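Robotic shelf tidying

Robotic shelf tidying is the use of machine arms to sort, stock and pack small goods, a chore most teenagers master in one shift and then avoid. Trials usually involve snacks, in shapes chosen by marketing departments with no thought for grippers.

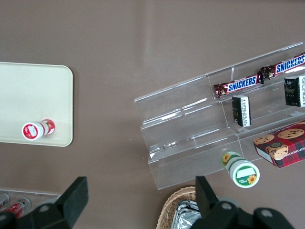
Erkus, commenting on the talk page, objects that a slow arm is still useful if it works through the night, and that speed is the wrong thing to measure.

The Sometti trial, begun in April, set 142 packing tasks using candy bars, bottles and boxed cookies. Rigid boxes gave little trouble. Bottles lying on their sides were another matter, as a round thing on a flat table has plans of its own.
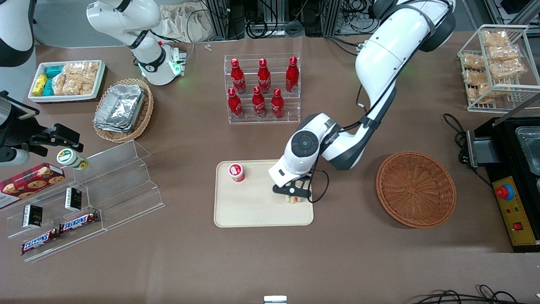 Tomar

Two arms at one table ought to halve the work. In the trial they spent around 9 minutes of each hour waiting politely for each other, a courtesy rarely seen in stockrooms.

Soft goods remain the hard case. A wrapped sandwich must be held firmly enough to lift 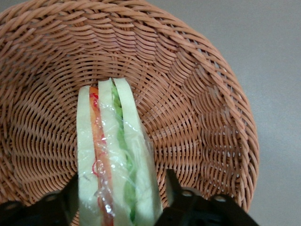 and gently enough that somebody will still pay for it. The makers of the Lovura packing system list this skill as "in progress."

See also: Dishwasher loading; Laundry folding (unsolved)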